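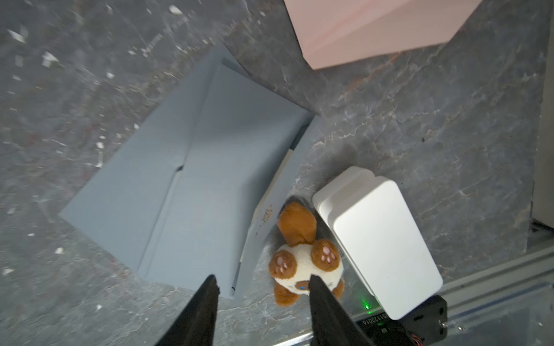
Flattened carton, pink box, plush toy and a white plastic container on the marble-pattern top.

Packing Table, October 2018

The small parcels for the Teveo swap are made up on one surface, and most of the work is finding a box that fits. This page is a short record of how the table is used, with notes on the things that keep turning up on it. The text is by Han-gyeol Wang.

The surface
It has a gray marble pattern with white veins and a few faint rust-red ones. Small white flecks run through it, so crumbs and bits of paper are hard to spot. We wipe it down before anything soft is laid on it.

The blue-gray carton
Cartons are kept flat until they are needed. This one is a light blue-gray with a cream-colored inner flap and a crease down the center. Opened out, it takes up a lot of the table, but it is easier to check the folds that way. A carton that has been folded the wrong way twice will not hold its corners and goes to recycling. We went through 436 cartons between May and now, nearly all of them reused.

The pink box
Pale pink, smooth and flat on the outside. Plain boxes like this are useful for gifts, as there is no old printing to cover up. Labels peel off them cleanly if you go slowly – start at a corner and keep the label low.

The plush toy
A panda-like animal with a white body, brown limbs and pink paw-pad prints. Soft toys are the easiest thing to pack. They go in last, on top, and fill the space that would otherwise need paper. Check the eyes and seams first. A loose bead eye means the toy goes to the mending tray and not into a parcel.

The white container
Plastic, rectangular, with rounded corners. Rigid containers go at the bottom of a parcel with the long side against the carton wall. Tape the lid with paper tape. Clear tape leaves a residue that takes longer to remove than the packing did.

Sizes and weights
The limit for the small rate is 800 grams with the carton included. A soft toy and one container usually come in under that. Anything over goes to the Drollent shelf and waits for a larger parcel going the same way.

Shared 37 times
1,258 views

3 comments

marit_h
Do you still take cartons with the flaps torn? I have a stack of them here.

Han-gyeol Wang
One torn flap is fine – two and they won't close square.

boxfolder
The paper tape tip is a good one. I spent an evening last winter getting glue off a lunch container.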